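Consumer Studies: Household Food and Its Numbers
Handout for Unit 12, "How much do we throw away?"
Annunziata Mazza
Revised 15 March 2026

Read this before the lecture. The slides skip most of the arguing.

1. What the unit covers

Food waste at home gets talked about in big round figures. A family is said to throw out so many pounds a year, worth so many dollars, and then comes a tip, an app or a storage box that will fix it. I have been teaching this material for a while and I trust the figures less each year. People do waste food, plenty of it. My complaint is with the measuring.

We'll look at four ways of measuring, then at one study that gets passed around a lot, then at date labels and storage advice.

2. What counts as waste

Start with the definition, which most reports bury in an appendix. Some count everything that leaves the kitchen uneaten: bones, coffee grounds, onion skins, banana peels, corn cobs. Others count only what could have been eaten. Between those two sits a wide gray area. Potato skins are food in one house and trash in the next. Bread crusts, broccoli stems, chicken skin and the green part of a leek all get sorted by habit, and a researcher has to pick a rule and stick to it.

When one report says households waste far more than another does, check the rule first. Quite often the two agree once you take out the peels.

Weight is also a strange unit for this. A watermelon rind weighs more than a month of forgotten herbs, and the herbs cost more. A half gallon of sour milk poured down the sink never reaches a trash bag at all, so a study that weighs bags will miss it, along with soup, juice and anything that went to the dog.
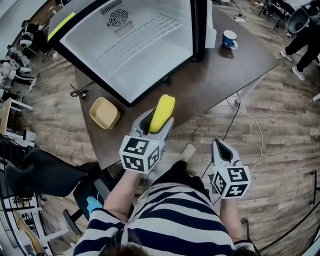
Photo: A. Mazza

3. Four ways to measure

Diaries. You ask people to write down what they throw away and why. Cheap and detailed, and I think the worst of the lot if used alone. People forget. They also behave better while they are writing things down, so the diary changes the thing it is supposed to record. Drop-off in the second half of a diary period is very common, and a report that shows waste "falling over the course of the study" may only be showing tired people.

Surveys. You ask people to remember last week. Everything wrong with diaries applies, plus memory. Answers also lean toward what the person thinks a sensible adult would say.

Bag sorting. Someone opens the trash and sorts it by hand. Much harder to fool, very unpleasant, expensive. It misses drains, compost heaps, pets and meals eaten away from home. By the time a bag is sorted, a lot of it is a paste and somebody has to guess.

Purchase minus intake. You take what was bought, subtract what people should have eaten given their size and age, and call the rest waste. I find this one hard to take seriously at the level of a single household. Every error in the buying data and every error in the eating data ends up in the leftover number, and the leftover number gets the headline.

A decent study uses two of these and tells you where they disagree. If you find a report that uses one and never mentions its limits, slow down.

4. The Clandetti diary study

You will run into this one if you search for the topic, usually third hand. Clandetti sells kitchen storage boxes with vented lids. It paid for a diary study of 1,398 households and reported that those given the boxes threw away nine percent less fresh produce than those who were not.

Points to raise in discussion:

The diary ran for eight days. A bag of carrots can outlive that easily. So can apples, onions and cabbage. If the food had not spoiled by the last day it was counted as saved, and we have no idea what happened to it afterward.

The households with boxes also got a printed guide to storing produce. The others got nothing. So the gap could come from the boxes, from the guide, or simply from being handed a present and asked to report back on it. The write-up gives all the credit to the boxes.

It was run in December. People shop and cook differently then, many have guests, and some are away for part of it. Nowhere does the report deal with this.

The nine percent is by number of items. A grape and a pineapple each count as one entry if the person wrote them on separate lines. I wrote to ask how a bunch of grapes was handled and received a very friendly reply that did not answer the question.

None of this proves the boxes are useless. I own a few. The study just can't carry the claim that has been put on it, and the size of the sample doesn't rescue it. A bad question put to more people is still a bad question.

5. Date labels

Students tend to come in believing that date labels cause a great deal of waste. Maybe. The usual evidence is a survey asking people whether they throw food out when the date has passed, and lots of them say yes. Fewer studies check what they do. In the ones that do look, people are quite inconsistent: strict with chicken and yogurt, relaxed with crackers, and all over the place with eggs.

Note the wording too. "Best by," "sell by" and "use by" mean different things to the people who print them, and much less to the people who read them. Proposals to tidy up the wording seem sensible to me. I would still like to see the savings measured before I repeat the savings figure.

Loose produce has no date on it at all. People go by color, feel and smell, and what one person calls ripe another calls gone. Ask your group at what point they would stop eating a spotted banana. You'll get a wide spread, and every one of them would fill in a diary differently.

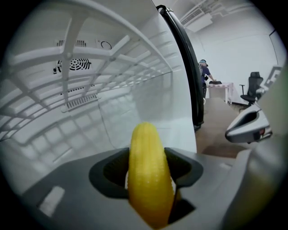 Fig. 2. Bright yellow, with faint darker specks.

6. Storage advice

Advice about where to keep what is repeated with great confidence and rarely with a source. Tomatoes never go in the refrigerator, or they do once ripe. Bananas should be split apart, or wrapped at the stem, or hung. Potatoes must be kept away from onions. Some of this has sound plant science behind it (ripening gas is real, cold damage is real) and some of it was copied from one website to the next until it sounded like science.

Try to keep two questions apart. Does the method change how fast the food ages? That can be tested on a shelf. Does it change how much a household throws out? That depends on shopping, appetite, kids, work hours and whether anyone remembers the thing is there. A method can do well on the first and make no difference on the second. The Cornus leaflet in your reading pack mixes them up on nearly every page, so use it for practice.

The same goes for refrigerators. Makers like to talk about crisper drawers and air flow. A bigger refrigerator may keep food longer and also invite people to buy more and lose track of it at the back. I have seen both argued from the same set of data.

7. Reading

Figueroa, chapter on kitchen diaries. Clear, a bit too kind to the method. Skip the part on apps.

Pekarach, the bag-sorting report. Long and dull in the middle, but the section on what could not be identified is the most candid thing in the pack. Read it twice.

Clandetti summary sheet. Read it after the other two.

For the seminar, bring one food waste figure you have seen in an ad, a news story or on packaging, and trace it back as far as you can. Write down where the trail stops. In past years most of them stopped at another web page quoting the same figure with no link. If yours does reach a real study, note the definition of waste, the method, the number of days, and who paid. One page is plenty. Handwritten is fine if I can read it.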